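Brurkport Mayoral Debate, Wyss Hall
Venue safety checklist, with comments
Walk-through 30/03/2024
Checked by: Valentin Brunner

Marks used: OK, FIX (before doors open), WATCH (fine now, may not stay fine once candidates are near it).

ENTRANCES AND EXITS

Main doors open fully and stay open. OK
Both leaves latch back. The left one needs a shove.

Side exit, parking lot side, clear. FIX
Blocked by a stack of yard signs from both campaigns, leaning on each other in a spirit of cooperation we haven't seen since the primary. Move them outside the property line. Each campaign should move its own, or there will be a press release.

Exit signs lit. OK

Posted capacity visible. WATCH
The hall is rated for 900 with the balcony. The balcony is closed, so the number for this event is 600. Both campaigns have told supporters there is plenty of room. Door staff get a clicker and permission to be unpopular.

Wheelchair route from curb to front row. OK
Ramp is solid, handrail tight. The reserved spaces had "VIP" taped on them. I removed the tape.

STAGE

Riser sections locked together. FIX
Zustano riser, rented. The rear clamp on the incumbent's side is loose. It is only loose on that side, and I would like it on record that I found it that way and told both campaigns at the same time.

Stair treads marked. OK

Lecterns stable. WATCH
Favis lecterns, matching pair. They take a normal lean without trouble. At the last debate one of them took a fist, twice, during the question about the sewer bond. Sandbags on the bases, please.

Lectern heights equal. OK
Not a safety item. I was asked to measure by three separate people, so it goes on the list.

Water glasses. FIX
Currently glass. Use paper cups. Set them on the shelf below, away from the mic connector.

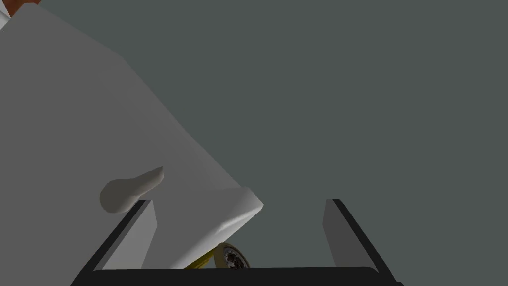

Stage lighting checked at full power. WATCH
The front wash is hot and bright, and we had both campaigns send a stand-in for the check. Neither stand-in was told what the candidate plans to wear, or would admit to it. White is the trouble. Look how the rounded cuff-like end of the white form in the picture picks up its brightest light along the top while the underside drops to gray, then put that on a man who points at people for a living. The moderator sits right in line with the glare and has to read a timer past it. Bring the front wash down to 50 percent and leave it there, including when a campaign aide walks up to the board and says the candidate looks tired.

Safety cables on all hanging fixtures. OK

ELECTRICAL

Cables taped or covered in walkways. FIX
The local station's feed runs bare across the center aisle. They said it was temporary. So is a broken ankle. Cable ramp from the storage closet.

Power strips not chained together. FIX
Press table had a strip plugged into a strip plugged into a coffee maker. Coffee maker goes to the lobby. I expect complaints, and I expect them in print.

Microphones off when not in use. WATCH
Please treat this as a safety item. Wireless packs stay live until the sound desk mutes them, and the desk can be heard to groan but not to warn. Candidates and their staff should be told this in plain words when the packs go on, and again when they sit down. "We thought it was off" was the main sentence of the campaign in March and we do not need a sequel. Packs come off before anyone enters the green room, the hallway or the restroom.

CROWD

Aisles clear to full width. OK

Sign policy posted. FIX
Policy says no sticks. The poster about the policy is on a stick.

Spin area roped off from fire exit. FIX
Surrogates drift toward cameras. Rope it farther back than seems needed.

First aid kit stocked. OK
Up to 11 cold packs in the box, depending on whether you count the ones that have already burst. Burst ones to be thrown out.

Moderator's route to a separate exit. OK
Walked it. It is short and well lit. She asked to walk it again.

SIGN-OFF

Hall may open once every FIX line is initialed. I will be at the side door, next to wherever the yard signs have ended up.

V. Brunner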